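Bontu Woldegiorgis has moved apartments twice with the same bag of sports shirts, and has worn, by her own reckoning, two of them.

"I own 40," she says. "My closet holds maybe half that. The rest live wherever I was last standing."

Mostly that means the gray seat against the wall - she calls it the waiting room. Laundry comes up from the basement, lands there, and gets folded when she feels like it. She rarely feels like it.

"You fold a jersey once and the number cracks. So I fold them badly, on purpose. That's my story."

Her neighbor Wagner Quintana once offered her $200 for the red 23. She turned him down, then lost it under a cushion until October.

Would she sell any? "Ask me when I find the seat again."
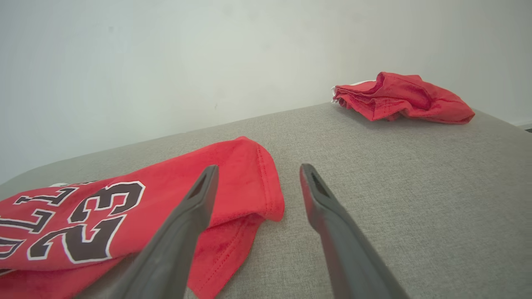
Page last changed: October, 2:40 p.m.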